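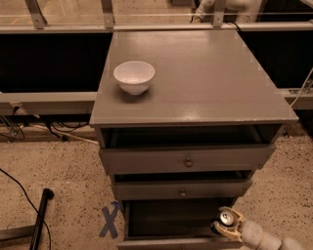 Tellmont Dock 6: one brick, six ports, fewer arguments

Posted in: Charging & Power > Desktop Chargers

Somewhere in your home there is a drawer of chargers. You know the one. It holds a brick for a phone you sold, a cable that only works if you bend it toward the window, and at least two things with a barrel plug that you are afraid to throw out. The Dock 6 won't empty that drawer. It will let you stop opening it.

The Dock 6 is a desktop charger with six ports and one cord to the wall. Four of the ports are USB-C and two are the old rectangular USB-A kind, which the industry has been burying for years and which keeps climbing out, mostly attached to bike lights and electric razors. Total output is 200 watts, shared among whatever you plug in. Any one USB-C port can put out up to 100 watts, enough for most laptops that don't have a glowing dragon on the lid.

How the sharing works

Most multi-port chargers split their power by port. The left one is fast, the right one is slow, and the label explaining this is on the bottom in gray type on gray plastic. We used a controller from Brabec that looks at what each device asks for and divides things up from there. Plug in a laptop and it gets its share. Add a tablet, a phone and a pair of earbuds and the laptop keeps charging, perhaps a little slower. It rechecks when something is added or removed, so a phone may drop its charging symbol for a second or two and then pick up again. We tried to get rid of the blink and were told by the engineers that it was a negotiation. We have been to negotiations. They do look like that.

What about wireless?

The Dock 6 has no wireless pad. We sell one separately, the Orkinach Puck, and it plugs into any of the USB-C ports. We considered building it into the top, and early samples had it. They also got warm in exactly the place where people rested their phones, so the phones slowed down to protect themselves, and everyone involved charged more slowly in great comfort. The pad is now its own thing with its own box. 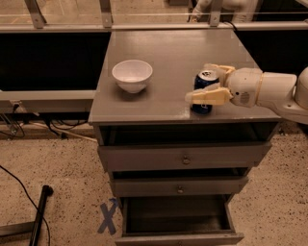 If you already own a pad from somebody else, it will most likely work. Check that it wants USB-C input and doesn't insist on its own brick. Some do, out of loyalty.

Cables

There is one in the box: USB-C to USB-C, rated for 100 watts and 60 inches long. One cable for six ports is stingy, and reviewers have said so in several moods. The alternative was six cables and a higher price, five of them headed straight for the drawer. Please don't use the thin white one that came with your earbuds to charge a laptop. It will charge, in the sense that a garden hose will fill a lake.

Specs

Total output: 200 W
USB-C ports: 4 (up to 100 W each, shared)
USB-A ports: 2 (up to 18 W each, shared)
Power cord: 60 inches, detachable
Weight: 327 grams without cord
Colors: black, and a white that the factory calls "cloud"
In the box: Dock 6, power cord, one USB-C cable, a safety sheet in many languages

Things it doesn't do

It has no app. It doesn't join your Wi-Fi, and it has no opinion about your sleep. There is a single small light on the front that is on when the charger is on, and it is dim enough for a bedroom. The older Gronmont 4 had a bright blue one, and we still get mail about it.

Shipping and returns

Orders leave our warehouse on the next business day. Returns are accepted for 60 days, opened or not, provided the cord comes back with it. The Dock 6 replaced the Gronmont 4 in May, and Gronmont owners can still get spare cords through the parts page while they last.

Page updated 31 October 2022

Share this product | 6 comments

Contact | Warranty | Parts | © Tellmont. All rights reserved. | Back to top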